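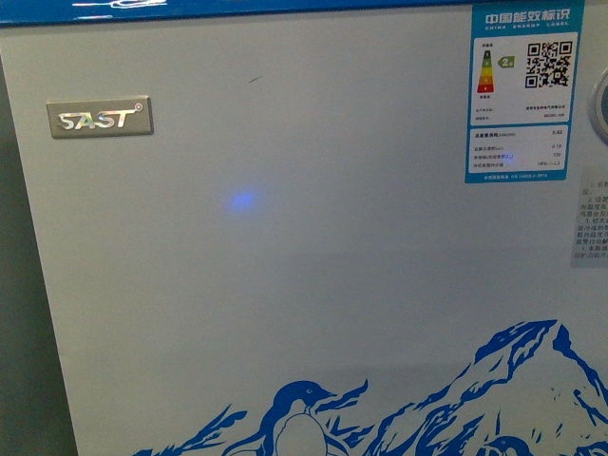
The Cold Corner: How Small Shops Are Rethinking the Chest Freezer

In the back rooms and front aisles of small grocery stores, the chest freezer has long been treated as a fixture. It is delivered, plugged in, pushed against a wall and left alone until it fails. A growing number of independent shopkeepers now give it the same attention they give their shelves, and their reasons are practical. Frozen goods take up little floor space, keep for months and sell steadily in warm weather.

Serrano, a cooperative that supplies 56 neighborhood stores, began reviewing its members' freezers in March. The review covered placement, lid condition, interior storage and labeling. According to Kobe Claeys, who directed the work, the most common fault was also the easiest to correct. Freezers had been installed wherever an outlet was available, often beside an oven or in direct sun.

The cooperative now recommends a corner away from windows and doors, with a gap left for air to move behind and beside the cabinet. Members are asked to consult the manufacturer's manual for the exact distance.

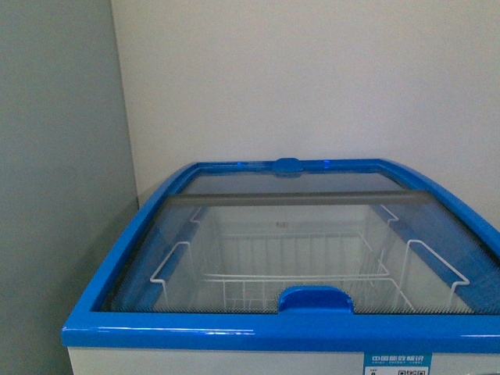
Glass lids require their own routine. A display model with sliding panes allows customers to choose before they open, and less warm air enters as a result. The panes must be clean if the arrangement is to work. Serrano's guidance calls for a soft cloth and mild detergent each morning, with particular care along the tracks, where crumbs and frost collect and cause the panes to stick. Scrapers and abrasive pads are prohibited.

Energy labels also received attention. Many members had never read the one on their own cabinet. On the China Energy Label, grade 1 is the most efficient and higher numbers indicate greater consumption. The cooperative asks members to record the grade before buying a replacement, and to leave the sticker in place for the next owner.

The interior is where opinions differ. Eskil Myklebust, who manages the Niveck store, prefers to fill the compartment from the floor up and to keep slow-selling stock at the bottom. Others rely on hanging baskets, which hold small items within reach and can be lifted out when the floor needs cleaning. White wire baskets are the usual choice, as the open grid lets cold air circulate and shows at a glance what remains.

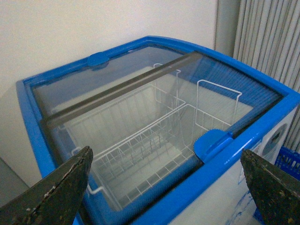

What Belongs Inside, and What Does Not

A cabinet with free space invites misuse. Reviewers found bottled drinks, bakery trays and dry snacks stored in freezers during busy periods, generally because the shelves were full. Dry snacks gain nothing from the cold. Moisture can settle on the wrapper when a package returns to room temperature, and creased film makes a barcode difficult to scan at the register.

The cooperative advises that shelf goods in glossy wrapping be handled by the sealed edge, checked for tears and placed with the barcode accessible. Items found in the wrong location should be returned to their shelf the same day.
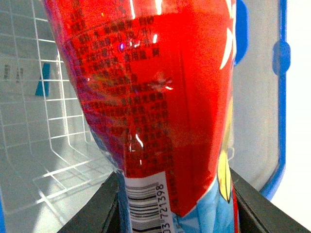 Laurinda Rebelo considers the rule too strict for a small shop. A basket at the front of the cabinet, she said, is the first place a customer looks, and chocolate or coated wafers may reasonably be kept there in summer if the staff rotate them. She would prefer a short list of permitted items to a general prohibition.

Serrano has agreed to consider such a list. A revised edition of its guidance, eight pages long, will be distributed to members before the warm season, together with a cleaning chart to be posted near the cabinet.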